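In Defence of the Dish Rack

My grandmother had a cupboard for plates and the plates lived in it. You opened the door, there they were in the dark, stacked by size, and if you wanted the one at the bottom you went without. I inherited her view of the matter along with her gravy boat, and for most of my adult life I have believed that a kitchen with its crockery on show belonged to someone who was either very rich or had given up.

I am writing to say that I have changed my mind, and that it was the rack that did it.

The case against is easily made. I heard it again in February from my neighbour Taner Akbulut, who had just paid Maihi to fit a kitchen in which you cannot see a single object. The doors have no handles. The kettle has its own garage. He showed me round at seven in the evening, pressing blank panels with his hip until one of them gave, and it took us 2 cups of wine before we found the corkscrew. We drank them first, you understand, out of a screw-top. He told me the worktop was "completely clear" in the voice other men use for a medical result.

I went home and thought about what I would have seen in his kitchen if somebody had left something out.

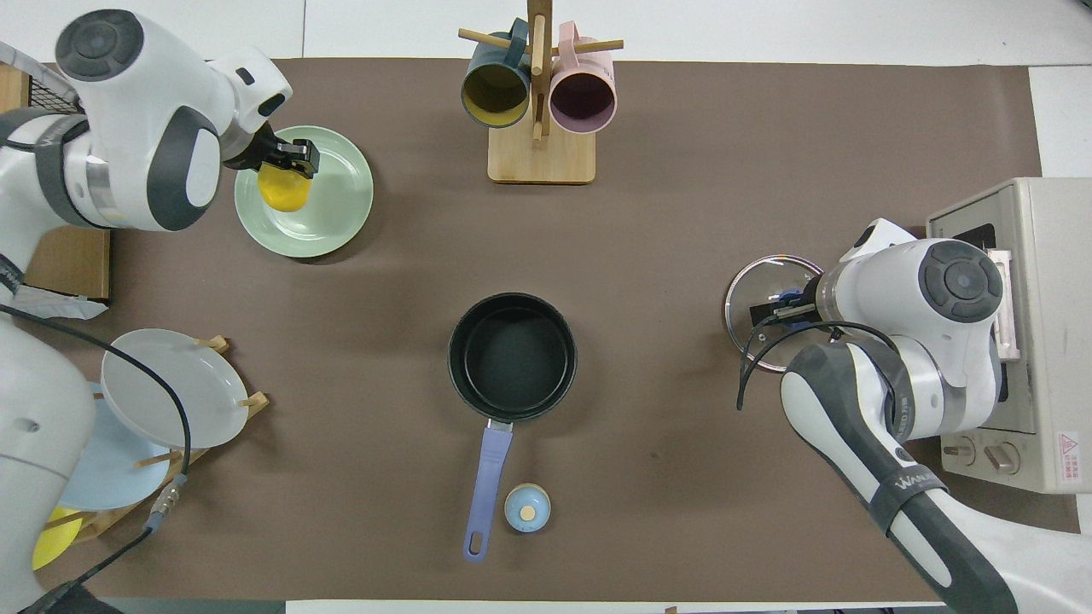 Plates in their slots, mugs on their pegs

A wooden rack with pegs is the least clever object in the house. It has no patent that I know of and no app. A plate goes in on its edge and leans, and the next plate leans behind it, and you can have the yellow one without disturbing the white one. Compare this with the stack, where every plate bears the weight of all its superiors and the blue one you like is always fourth down.

The mug tree I resisted for longer. It looked to me like something bought for newlyweds by an aunt. But a mug in a cupboard is hidden behind another mug, usually one with a building society on it, and you end up drinking from whatever is nearest the door. Hang two on a post, a pink and a dark teal, and you have made a decision about which mugs you own. Everything else can go to the charity shop, which will not want it either.

Sunee Srisuk, with whom I have been arguing about kitchens since we shared one, maintains that all this is dust-gathering with a philosophy attached. Her line is that anything left out must be washed twice, once after you use it and once before. I say that this is only true of things you don't use, and that the dust is doing you a favour by pointing them out. She has a fondue set, so the conversation tends to stop there.

Lids, and other homeless things

I will give some ground on saucepans. There is no dignified place for a saucepan, mainly on account of the handle, and still less for the lid. I own a contraption from Clanport, a sort of wire toast rack for lids, which holds them all at an angle that lets them slide out together. Skiderix makes one that screws to the inside of a door. I have spent 60 pounds on lid storage over the years, and the lids live on top of the oven.

Glass ones, at least, have the manners to be seen through. You can put one on a pan and still know what you've got, and that is more than can be said for Taner's cupboards.

The sensible answer is that the lid belongs on the pan, and the pan belongs wherever you last cooked something in it. People who write about tidying hate this answer. They want the pan inside a bigger pan and the lid upside down on top with a sheet of kitchen paper in between, like a Russian doll with a head injury.

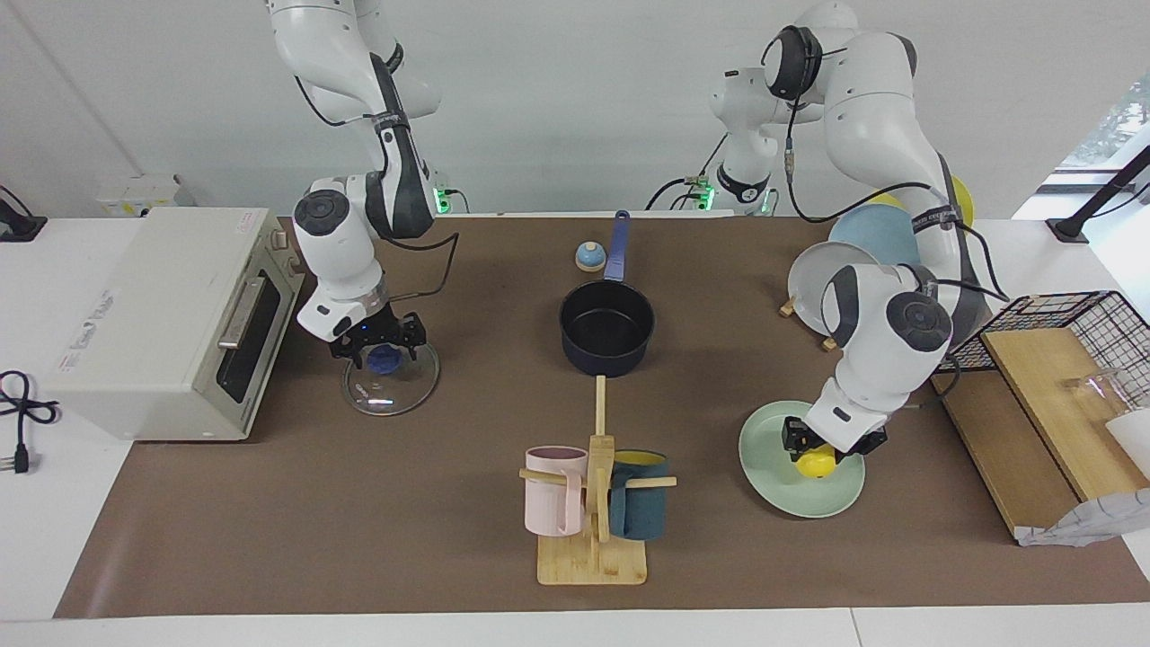
Should a small kitchen have both a plate rack and a mug tree?

If there is room for only one, have the plate rack. Mugs will hang from a hook under a shelf, but plates need something to lean on, and the wall is a poor substitute.

I should add that I did once price the full disappearing act myself. Musard quoted me 623 pounds for one corner unit with a mechanism in it, and when I made a noise they said they could do it for 600. I kept the corner. It has a bread bin in it now, with the bread in, and on top of the bread bin is the gravy boat, which my grandmother would have put away.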